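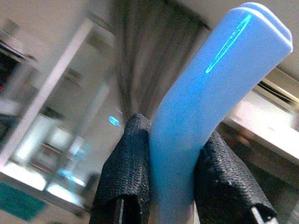 Plorlow Soft Bar, light blue

The Plorlow is a long, light-blue bar with a soft, matte surface and rounded ends. It widens a little toward one end. Customers use it as a drawer bumper, a bolster along the side of a cot mattress, or a spacer between framed pictures in storage.

Size and weight
Length: 18 inches
Weight: 20 ounces
Sold in packs of 2

Care
Wipe with a damp cloth and mild dish soap. Let it dry flat, away from radiators. Do not machine wash and do not use bleach. Pale colors pick up dye from new denim, so keep the bar off dark fabrics for the first few weeks.

Storage
Store flat or upright. A bar left bent under a heavy box will hold the bend for a day or so and then ease back - longer in a cold garage. The Skoller wall rack (sold separately) takes up to six bars and screws into a stud or a solid wall. Screws are included with the rack, wall plugs are not.

Ordering
Single packs ship from our Fitzgerald warehouse in a plain carton. Orders of 62 packs or more go by freight and need a delivery address with someone there to sign. Light blue is the standard color. Gray comes back into stock in July.

Returns
Unused bars can be returned within 20 days. Please keep the paper sleeve on until you are sure of the size. We can't take back bars that have been cut, glued or written on.

Also in this range
Plaketti labels, for marking bars by room or shelf
Skoller wall rack, white
Skoller wall rack, black

Questions about large orders go to Róisín Ní Chonaill in the sales office. Include your zip code and the number of packs you want.

Page updated 4/5/21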